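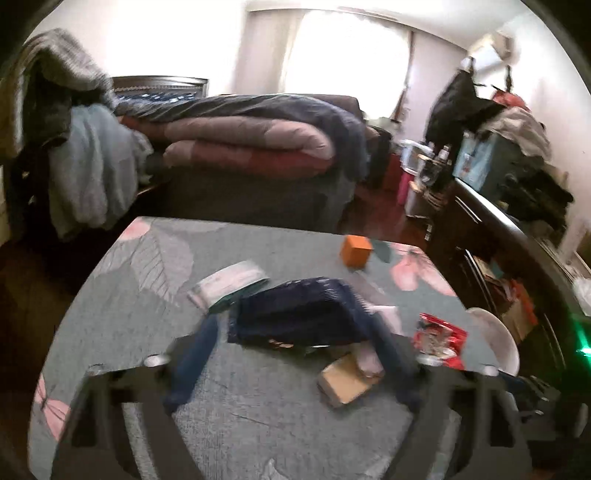
Fuvia is a small mending and alterations business, three of us plus whoever we can talk into helping before school goes back. Started in a spare room, moved to the shop behind the bakery when the spare room filled up. Zips, hems, elbows, moth holes, blazers, the lot. We still do the odd job at the kitchen end of things, on a flowered tablecloth with big pale pink blooms, and navy is the colour we see most of by a mile. School jumpers, work pants, footy club jackets. We buy navy thread by the box.

Who we are

Kathleen Egan, owner. Trained in uniform making, did 15 years on the factory floor at Sikder before it shut its local workroom. Does all the tailoring and most of the quoting. If you ring before nine you'll get her.

The other two are part time. One on knits and darning, one on the counter and the overlocker. Both very good, both camera shy, so no bios.

What we do

Hems and cuffs, while you wait if it's quiet. Knitwear repairs, visible or invisible, your call. Zip replacements, incl. sleeping bags and tents (no boat covers sorry, the machine won't take them). School uniform let-downs, name labels sewn in. Curtains up to a point, ring first.

We don't do wedding dresses any more. Bridesmaids yes.

Some numbers, people ask

668 garments through the door last year, nearly 1000 if you count the school labels as seperate jobs, which Kathleen does and the rest of us don't. 96 of those were the same brand of kids' trackpants with the same split seam.

How it works

Drop off at the counter or leave it in the blue tub if we're shut, with your name and number pinned on. Please wash things first. Please empty the pockets. We text a price before we start, you say yes or no, no hard feelings. Usual turnaround is a week, longer in February when every school kid in town has grown.

Paying: cash, card, or the Pimach app. Accounts for clubs and schools, ask us for the form.

Mending nights

Bring your own jumper and we'll show you how to darn it. Next one is 27th January, 6.30 till late-ish, tea supplied. Needles and wool are there to borrow, Kimix yarn for sale at the counter if you want to match a colour properly. Beginers very welcome, kids with an adult.

Parking is round the back, not in the baker's spot.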